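Talks and workshops | Small sellers

Speaker notes: Getting the parcel there in one piece
Urmila Bansal, Gristbridge sellers' evening
Last updated: January 31, 2022

OPENING
Hello, thanks for coming out to Wamcombe in this heat. Hands up who posted something this week! Keep them up if it went to another country. (Wait. Look around. Say hello to the back row.)

I love parcels. I've been sending them from my spare room for years and I still get a little thrill when a tracking page flips to "delivered". Tonight is all about the bit between you printing the label and that happening.

SLIDE 2 - THE ADDRESS
Most of my lost parcels came down to the address. Missing unit number, old postcode, a phone number with a digit gone. Ask buyers to check it in the confirmation email, in its own line, in bold. When I moved that line to the top, my "where is it?" messages dropped right off and I was so pleased I rang my sister.

Triin's story goes in here. Triin Zariņš sells knitting patterns and yarn under the name Strazds. Half the online forms out there turn the ņ in her surname into a question mark. Couriers then can't match the name at the counter. Her fix: a plain-letters version of the name on every label, the proper one on the card inside. Great idea, pinched it straight away.

SLIDE 3 - THE BOX
Pass the sample boxes round now. (Big one first, it gets stuck.)
- Pick the box after you've wrapped the item.
- Shake test. If it moves, add paper.
- Tape the seams, top and bottom, in an H.
- Cover or peel off every old barcode. Please! Scanners will happily read the wrong one.

Breakables: wrap each piece by itself, 5 cm of padding on all sides. Stand plates on their edge. Stuff the inside of anything hollow.

SLIDE 4 - CUSTOMS FORMS
Don't rush this one, it's where people's eyes glaze over. "Gift" is for gifts. "Goods" isn't a description. Write what it is and what it's made of, so "cotton tea towel, new". Put the price the buyer paid in the value box, and keep a copy of the form with the order.

Take questions here. Someone will ask who pays the duty. Answer: usually the buyer, so say so on your listing before they click.

SLIDE 5 - COVER AND CLAIMS
My own rule, take it or leave it: anything over $50 gets tracking, anything over $1000 gets a signature as well. Read what your cover leaves out. Photograph the item, then the packing, then the closed box.

Tell the Sidine lamp story if we're running on time. Skip if not. (Three minutes, tops.)

CLOSE
Pick one thing and try it on your next order. I'd love to hear how it goes, so come and tell me in May when we do returns. Tea's on, boxes are free to take home!

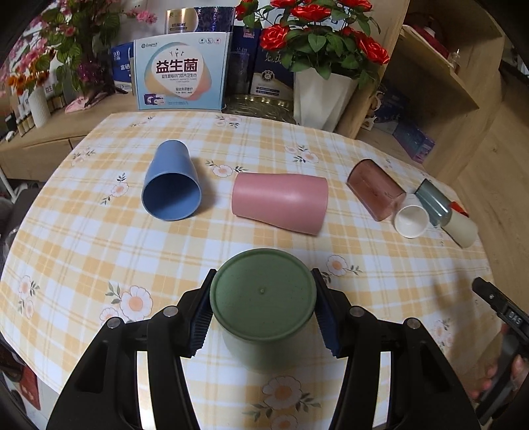
Cups on the daisy tablecloth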